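Zurnell personal alarm, bought for my daughter before she moved into the dorms at Lostuvlow

Nov 15, 2025

Quick review, typing between shifts. Campus safety office was recommending keychain alarms at orientation so I ordered the Zurnell. She's had it since May, bought one for myself too.

The good. Loud. Really loud. Pull the pin and it goes, no button to fumble with. Push the pin back in and it stops. Battery door is tiny but fine. Paid 14 dollars each.

The not so good. Clip is weak - hers came off her bag twice. Light is useless, dont buy it for the light. And the instructions are printed so small I gave up and asked my roomate from back in the day, Catarina Vieira, who works nights at the Stutedbridge campus and has carried the same one for 8 months. She just said test it monthly, keep it on the outside of the bag. Ok then.

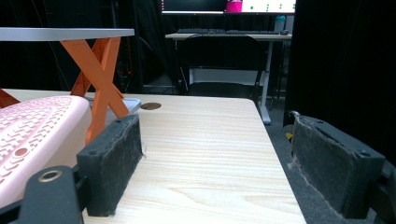 Compared to the Makori, which I also tried, this one is easier to set off with gloves on. Makori has the app and the location thing, costs 50, and needs charging. My kid will not charge it. Also watch where you test it. I set mine off on a light wood-grain tabletop like this one and it buzzed right across, so hold it in your hand.

Would buy again, with a better clip. Four stars.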